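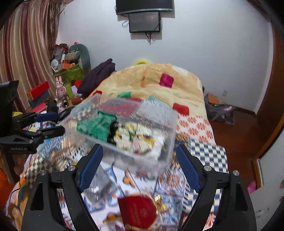 Dimas Kwok reckons I've been feeding the starter too much and too often, and that if I'd only leave it alone for a night it would sort itself out. He put it in the margin of the last entry, in green pen, with an arrow. Fair enough! He's the one who got a decent loaf out of the Bugti flour and I'm the one who got a doorstop, so I'm going to try it his way for the rest of October and write down what happens.

Sourdough, batch 22, Ivton kitchen bench.

Carrying on from the sticky mess of batch 21. Same jar, same spoon. I've gone down to one feed a day, 60 g flour and 60 g water, and moved the jar off the windowsill to the shelf over the sink (the windowsill gets sun until lunch and then goes stone cold, which can't be helping). Lid resting on top, not screwed.

7.40 am. Starter has a domed top and smells of yoghurt. Last week it smelled of nail varnish, so I'm calling that a win. Took out what I needed and put the rest back.

Mixed the dough by hand. I'd planned to use the Bugti wholemeal on its own again but lost my nerve and cut it half and half with the white from Hatville. The Hatville drinks far less water than you'd think, and I ended up with something closer to porridge than dough for the first ten minutes. I didn't add any more flour. I wanted to! I sat on my hands and had a cup of tea, and when I came back it had pulled itself together quite a bit.

Salt went in after the rest this time. Harder to work in, you can feel the grains for ages, and the dough goes slack and then tightens up again. Note for anyone copying this: wet your hands first, and again halfway.

Folded it every half hour until I got bored, then once more when I felt guilty. It was lovely and stretchy by the end, with a few big bubbles under the skin on one side.

Weighed the lot before shaping: 1107 g. That's a bit under what went in, and I think the difference is what was stuck to me, the bowl and the tap.

Split into 2. First one into the proper basket, second one into a colander with a tea towel, because I still haven't bought another basket. (If anybody from Skidach is reading this, you have my old one, and I'd like it back, floury or not.)

3.15 pm. Basket loaf in. Oven as hot as it goes, pot heated up inside it. Scored it straight down the middle with the bread knife and dragged it badly, so I went over the cut again. Must get a razor blade.

4.05 pm. Out. Good colour, nice ear on the left, flat as anything on the right where the knife snagged. Sounded hollow when I knocked on it.

Colander loaf stayed in the fridge overnight. Stuck to the tea towel, of course. Rice flour next time, Dimas, before you get the green pen out. It baked up wider and flatter but the crumb was far more open, and it tasted properly sour, where the first one was just pleasant. Had it with marmalade and then with cheese.

So the long cold rest is staying. Not sure yet about the single feed, the jar looked sluggish this morning and there was a bit of grey liquid on top. Stirred it in. Will give it until batch 24 before I change anything else.

Still to do: scrub the pot lid, order more Bugti, find out what temperature that fridge is running at.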